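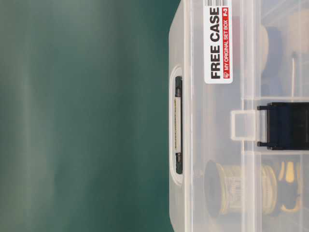

Returnable Containers Need a Deposit People Notice

Prindton's reusable takeout program is entering its second year, and the town is deciding whether to renew it. I think it should, on one condition: raise the deposit.

The program works like most others. A restaurant packs the meal in a returnable container, the customer pays a small deposit, and a bin at Tromidmont or the library takes the container back. Honorato, the firm that runs the washing line, picks up from 12 bins and supplies 8 restaurants. None of this is complicated, and the washing has caused few complaints.

The weak point is the return rate. Of every 100 containers sent out in October, 64 came back within the month. A reusable container takes more plastic and more energy to make than the throwaway box it replaces, so it has to go around many times before it saves anything. At 64 percent, the average container is used fewer than three times before it disappears into someone's kitchen.

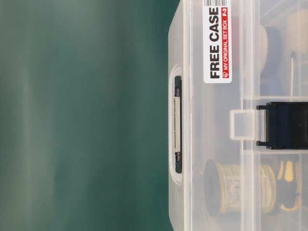
Gwenllian Maddocks, who speaks for the restaurants, argues that a higher deposit will scare off customers. It may, at first. But a customer who never brings the container back is a cost to the program, and signing up more of them makes the numbers worse. The present deposit is 50 cents. For most people that is the price of not making a trip.

Nayeli Flores has proposed two dollars, refunded in full at the bin. I would go to three and review it after a year. The bins already read the code on each lid, so the refund can be paid on the spot, and the software change is minor.

There is a fair objection about people who can't tie up money in containers. Tumura, across the river, handles this with a card that waives the deposit for up to four containers at a time. Almost 300 households use it. Prindton could copy the rule as written – the form is one page long.

What I would not do is spend another year on posters. The first set went up in spring, and the return rate in the following months moved by less than a point.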